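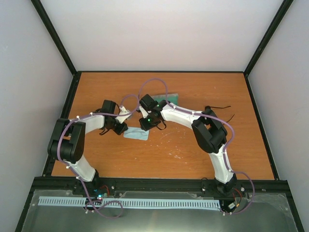
6. Gripper contact and arm lockout

The Stiden two-arm station stops both arms when the grippers touch or when either wrist motor draws too much current. The software shows fault 50 and holds the arms where they are. Follow this section before you restart.

CAUTION: The arms can drop when torque is released. Keep hands and face out of the enclosure until step 4.

6.1 Clearing the fault

1. Press Stop in the Mosum control window. Do not press Resume. Resume sends both arms to their last target, and if the paths overlap they will hit again.

2. Write down the fault code and the joint named beside it. Support will ask for both.

3. Look at the space between the grippers from the front and from each side. A narrow gap can look wider from one side than from the other.

4. Support the upper link of one arm with your hand, then choose Release for that arm only. Lower it slowly, away from the other arm. Repeat for the second arm.

5. Check the full length of each cable, from wrist to base. Look for a pulled clip, a flattened spot, or a loop that has caught on a joint block or on the other arm's cable.

6. Remove any cloths or other work items from the tabletop.

7. Turn off the power, wait 2 minutes, and turn it back on.

8. Run Home at low speed, left arm first. Keep one hand on the stop switch.

Note: A lit LED on a gripper means the gripper has power — it does not mean the fault has cleared. Go by the control window.

6.2 If the fault comes back

Fault 50 during Home, with the arms well apart, usually points to a cable pulling on the wrist. Power down, give the cable more slack at the joint block, and try again. Replace any clip that no longer grips.

If the fault shows up only when both arms work over the center of the table, raise the gripper spacing limit in Settings and save. Test without work items first.

After 2 failed restarts, leave the power off and contact Renaud service.

Section revised 2026-08-30, Huw Eynon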